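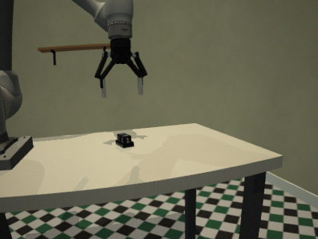 Step 1: Check that the garden is open

Old guidebooks list estates that closed years ago, and plenty of websites copy them. Before driving to the Grotcombe glass houses, find a notice dated this season. I don't trust "open year-round" – it often means the parking lot.

Step 2: Question the size claims

Every conservatory is "among the largest" in something. Baluyot House advertises 13 rooms of plants, but its own floor plan shows 7 under glass.
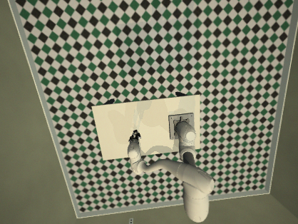
The rest are hallways with potted ferns. Ask for the plan before you pay, and see whether the fern halls are in the ticket price.

Step 3: Skip the combined pass

The Trillari pass costs $28 and covers 3 gardens. One of them, Takbridge, shuts its palm house in September for repairs, and the pass isn't refunded. Single tickets may well be cheaper – do the math yourself.

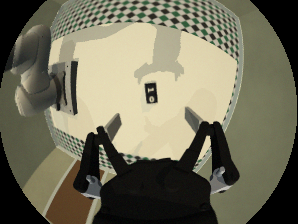

Cream panel with a green, black and white checkered border.

Step 4: Call the front desk

Ask which houses are open that morning. Write down the answer.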